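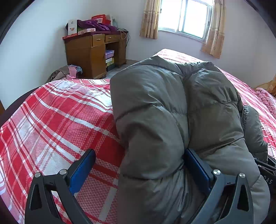
Can you hire the gripper kit for a short job, or do you have to buy it?
Both are on offer. Hire is by the week from the Nidov depot, minimum one week, and whatever you've paid in hire comes off the price if you buy within the season.

Gallery — Stustell hand-held gripper, laundry and bedroom set

Quick page this, will tidy it up when I get a minute. We've had the Stustell kit on trial since July and people keep asking what it's like to use and wether it's worth the money. Short version, yes for soft stuff, less so for anything small and hard. Only the one picture up so far, the rest of the gallery goes in under the headings as I sort through them. Notes are in already so you may as well read them.

The kit, for anyone who landed here from the price list: a gripper you hold yourself, with a camera on it. You do the chore by hand through the jaws, it records, and the recordings go off to train an arm. No arm needed at your end. That's the whole appeal for small outfits like ours.

1. Bedroom, puffer jacket
The picture at the top. Jaws open round a quilted jacket on a plaid bedspread, blue pads on the inner faces. Padded coats are a good first test for any gripper. Lots of give, no obvious edge to grab. Go in wide, close slow, lift from the thickest bit. Took me a good few goes on the first morning.

2. Pads
Supplied with the kit, one spare pair in the box. Held up better than I thought they would. Grip well on nylon and cotton, a bit too well on knitwear — pulled a thread on a jumper of mine in week two. Wipe them down at the end of the day with a damp cloth, nothing stronger. Replacement pairs come from Daltier, quick postage, fiddly packaging.

3. Trigger and handle
Light squeeze, no click. You feel the jaws meet through the handle which I like. Handle is on the fat side for small hands. My other half gave up after ten minutes and used both hands, worked fine that way. There's a slimmer handle listed as an extra but I've not had one to try.

4. Camera
Wide view, wide enough that the jaws stay in it the whole time. Bright windows wash out. Draw the curtains if you can, or work with your back to the light. Corners go dark, normal for this sort of lens, the upload checker doesn't mind.

5. Upload
Plug it in overnight. First batch was 81 clips and went through without a grumble. Second batch hung at 3 in the morning and had to be started again from scratch, lost a day to that. Stustell sent a fix the same week, fair play to them. Total so far 2581 clips accepted. We're aiming for 3000 before the trial ends and the kit goes back.

6. Rooms that work well
Lived-in ones. The Nyarko guide that comes with the kit says not to tidy first and I'd agree with that, clips from a bare room all look the same after a while. Beds are a nice height. Floors are murder on the knees, take a cushion.

7. Weight
Fine for an hour. Not fine for three. Swap hands, or swap people. A wrist strap would help and there's a loop for one but no strap in the box — bit mean at the price.

8. What I'd change
Second battery as standard. A case with a proper lid. Instructions in bigger print, I had to get my reading glasses out for the charging page. And a way to bin a bad clip there and then instead of hunting for it later on the computer.

9. Who it suits
Anyone being paid per clip for household jobs, or a small workshop wanting its own recordings. If you only want to try it out of interest, hire it, don't buy. One week is plenty to know.

Hire bookings through the Nidov depot, phones on from 9 till 4. Ask for the soft goods set, otherwise they send the kitchen one and the pads are differnt. Spares and extra handles are Daltier only.

More pictures to follow, wardrobe shelves and the airing cupboard next.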